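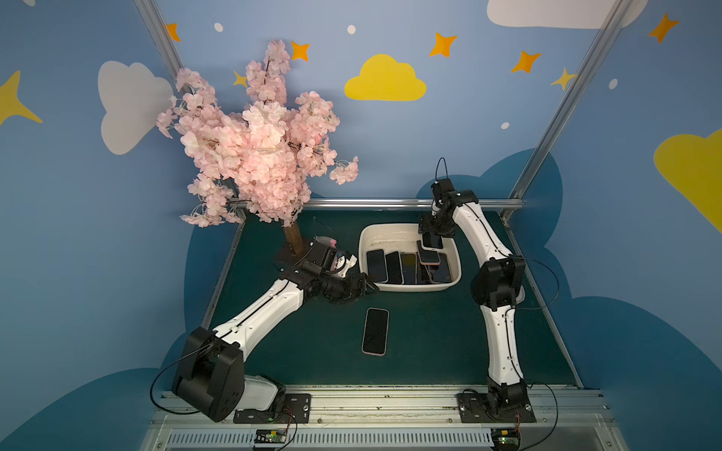 Painting a small room is the cheapest way I know to cheer up a dark winter, and after a year of running the Tirnovdale paint swap I am more sure of that than ever! So many of you have written in to ask about the box room, the landing or the cupboard under the stairs, the little spaces that get whatever was left over from the lounge. My plea for the new year is to be braver with them. A medium blue on the back and side walls, with clouds in white and bright yellow and a few orange stars dotted between, will do more for a small space than another coat of magnolia ever could, and it needs only one big tin and the dregs of three others. Blue is good at this. It sits back, it lets the warm colours do the shouting, and it forgives a wobbly edge.

The swap itself has had a lovely year. We took in 444 part-used tins between March and the end of November, and nearly all of them have gone out again to homes, two playgroups and the bowls club (whose changing room is now a very fine mustard). Emulsion goes fastest, especially greens. We always have too much brilliant white gloss, so if you have skirting boards to do, please come and see us first.

Now, clouds. They are much easier than people think. Draw yours on the back of old wallpaper, cut it out, hold it up with masking tape and go and stand in the doorway for a minute before you commit. Go bigger than feels sensible. A cloud the size of a dinner plate looks lost once the furniture is back, whereas one as wide as your outstretched arms looks as if it belongs there. Let one or two run into a corner or off under the ceiling. Draw lightly round the paper in pencil, fill in from the middle with a small roller and do the edge last with a half-inch brush. Two coats for white over blue, and quite possibly three for yellow, which is a weak coverer whatever the tin says.

Stars want a stencil. The Modise hardware shop on the hill will sell you a sheet of stencil card for 90p, and it can be cut with kitchen scissors. Four points are simpler than five and look every bit as jolly. Dab with a nearly dry sponge, and peel the card away while the paint is still tacky. For small dots, the rubber on the end of a pencil is perfect!

If you're working over old gloss, give it a proper rub down and a wipe with sugar soap. I skipped this in my own hallway and spent a miserable evening picking off blue ribbons of paint.

A few bits of news to finish. The Caltance Hall evening on mixing your own colours has room for 60 people and 50 have already put their names down, so don't hang about if you fancy it. Bring an old shirt and a jam jar with a lid. Stillier, our sister swap for tiles and flooring, is still looking for dry storage over the winter and would be glad of half a garage. And we still have seven tins of a really gorgeous deep blue on the bottom shelf, all matt, all from the same batch, waiting for somebody with a gloomy box room.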